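From: Ngọc Nông
To: Zindon workshop list
Date: October 8, 2022
Subject: Re: [zindon] Two-arm cell: cable routing and base alignment

On the first point, yes, I should have written this up in April when the crossbar went in. Replies inline, then a longer note on the cables, as that is where most of the trouble has been.

> Read your last update with interest. I am putting together a similar
> cell at home, two arms on one bench, and I have a few questions before
> I drill anything.
>
> 1. Why are both bases on one bar and not bolted straight through the
> tabletop? I have a decent slab of ply and would sooner skip the bar.

The top moves. Ours is only a surface to put things on and I don't trust it to hold a position. With both bases bolted to the one crossbar at the front edge, the distance between the arms is fixed by the bar, and the top can be lifted out without touching the calibration. On the earlier rig (the one some of you saw in the Benda shed) each base had its own plate through the board. Every time somebody leaned on the middle of it, the left arm and the right arm disagreed about where the middle was.

If you go with ply, at least tie the two plates together underneath with something stiff.

> 2. What spacing did you settle on, and how do you put the bar back in
> the same place after you take it off?

Base centres are 920 mm apart. I would not copy that number without checking your own reach. Put the arms where you think they should go, drive both grippers to the middle of the table, and see whether the elbows have room to swing outward before they find the walls. Ours do, with not much to spare on the right.

For repeatability there is a scale strip along the front below the bar, a long piece on the left and a shorter one on the right. I read the bar position off both and write it in the log. It is a crude method and it has been good enough. I had intended to fit dowel pins and still might.

> 3. Cables. Mine are zip-tied to the links and I have already killed
> one at the elbow. What are you doing?

Long answer below.

> 4. Are you running real objects yet or still printed blocks?

Real objects. The printed blocks were all one colour and one stiffness and they taught us very little. We now use whatever is on the shelf by the door: the dish rack with a couple of plates and the pink cup, plus the badminton gear. The rackets are a good test, being long, light and awkward to grip anywhere except the shaft. Two of them overlapped is harder again, as lifting the top one tends to drag the other.

Now the cables.

The first arrangement was the same as yours, tied down to each link at short intervals. It looks tidy and it is wrong for an arm that folds this far. At full fold the elbow asks for more length than the ties allow, and the strain lands on whichever connector is nearest. We lost two gripper cables that way before I cut all the ties off.

The present arrangement is one purple cable per arm, left loose over the elbow housing, with the slack dropped past the base and off the front edge.

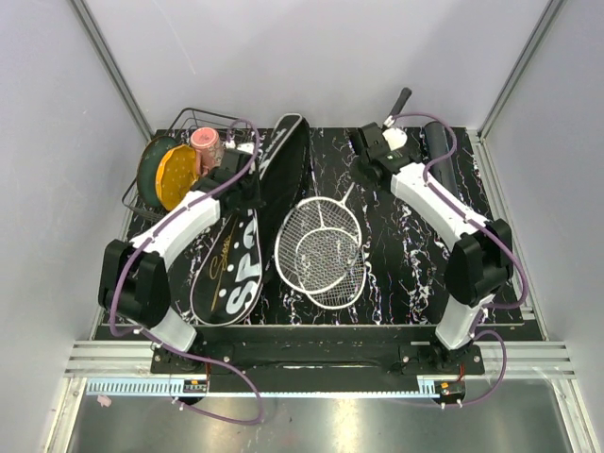
The slack loop has to be sized with the arm at its longest reach, and then checked again with the arm folded, when all of that spare length comes back and wants to go somewhere. I add 60 mm to the longest measured run and stop there. More than that and the loop on the right arm starts to come over the top of the upper link and get in the way of the overhead view of the back corner. Less, and you can hear the connector complain.

Three faults from the last round of tests, in case they save you some time:

Loop snag. The hanging loop caught behind the electronics module under the left base. The arm kept going and pulled a header off the board. I have since turned the module so its edge faces away from the loop. A proper cover would be better and is on the list.

Twist. If the wrist is allowed to wind the same way over many cycles, the cable takes a set and the loop climbs. The script now unwinds the wrist to zero every 20 cycles. Ugly, but the cable has survived everything since.

False contact. A cable dragging across the upper link shows up in the motor current and looks very much like the gripper touching something. I raised the contact threshold on the elbow joint only and left the others as they were. If you use one threshold for the whole arm you will end up either deaf or jumpy.

Enclosure, as two people asked off-list: aluminum extrusion, plain pale panels at the back and sides, nothing shiny above table height. The floor panel in front is bare metal and does throw some glare. It has not upset the vision side so far, but I would paint it if I were starting again. It also collects every dropped screw and scrap, so sweep it before you run.

The tabletop pattern is a separate argument. Jatoi wants plain matt grey. I would keep the marble veining, on the grounds that a detector that only works on a plain surface is not much use in anyone's kitchen. We will run both and compare. On the current top, the rack-and-rackets layout got 89 clean picks before the first fault that needed a hand in the cell, and that fault was the header mentioned above, so it says nothing either way about the surface.

Drawings for the crossbar are in the Rorkimska folder on the workshop share. The hole pattern on the right-hand plate is correct in revision C only -- please bin any earlier print. If you are cutting your own, leave the slots long on one side and make the other side round holes, then set the round side first.

I still need a source for softer cable in short lengths. The present stuff is fine at room temperature and noticeably stiffer on a cold morning with the roller door up.

Ngọc

--
Zindon workshop list. To leave the list, send a blank message with "unsubscribe" as the subject.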